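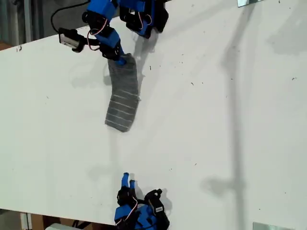

*Two-arm cloth handling station, software laboratory, Skarex, Brostport. The upper gripper rests on one end of a striped knit strip.*

# Report on the July visit to Skarex, Brostport

The delegation was received at 9:30 a.m. and spent the morning in the software laboratory and the afternoon in the operations room. The purpose of the visit was to review the control and planning software that Skarex intends to release to partner sites, and to judge whether it is ready for use in our own teaching workshops. Mechanical design was outside the scope of the visit and is mentioned only where it affects the software.

## Cloth handling station

Most of the morning was given to the cloth handling station. The arms are blue 3D-printed units driven by servo motors, and they face each other across a white table. A small camera or sensor module is mounted on one of them. Skarex staff stated that the hardware was kept simple on purpose, so that shortcomings in the software would be easy to notice.

The station runs on Lokonis, the laboratory's in-house control layer. Lokonis takes in joint positions and image data, places both on a single clock, and sends targets to the two arms. Earlier versions ran a separate process for each arm. According to the staff, the two clocks would drift apart over a long session, and recordings made late in the day could not be used for training. The present version has one scheduler for both arms, and the delegation was shown the timing logs from before and after the change. The improvement was clear, although the logs covered only short sessions and we have asked for a full day's record.

Soft materials remain the hardest case for the perception module. A knit strip has no fixed outline, and its shape must be estimated again each time it is touched. The current method fits a chain of points along the center of the fabric and passes the two end points to the planner. Stripes help the fit considerably. Plain fabric is handled less well, and staff were open about this.

## Planning and handover

The planner, named Gittins, was presented in the second session. It decides which arm should act, where it should grasp, and how much room the other arm must be given. Both arms can reach the middle of the table, and that shared area is treated as a zone to be reserved by one arm at a time. The reservation rule is cautious. One arm will often wait when there is ample space to proceed, and the staff expect to relax the rule once collision checking is faster.

The delegation asked how the planner behaves when a grasp is lost. At present it returns both arms to a rest position and begins again. A partial recovery routine exists in the code but is switched off by default — the documentation does not say so, and it should.

## Recording and review tools

The afternoon session dealt with tooling. The laboratory holds 2,000 recorded runs of cloth tasks, of which 269 have been labeled by hand for grasp, release, and slip. Labeling is done in a browser page that plays the image stream beside the joint data. The page was easy to learn. Members of the delegation labeled 12 runs between them and disagreed mainly on the moment at which a slip begins. Skarex has a written definition of slip, but it is kept in a separate folder and was not known to everyone in the room.

Calibration is carried out by a single command and took eight minutes when it was run for us. The result is stored with each recording. This is good practice and should be copied at our own sites.

## Points for follow-up

- Skarex to supply timing logs for one full day of operation under the single scheduler.
- Skarex to document the recovery routine in Gittins and its default setting.
- The slip definition to be linked from the labeling page.
- Our workshop staff to test Lokonis on one pair of arms before any wider installation is considered.

The delegation left Brostport at 4:15 p.m. A copy of the calibration command's output is held with the visit papers and may be requested from the office.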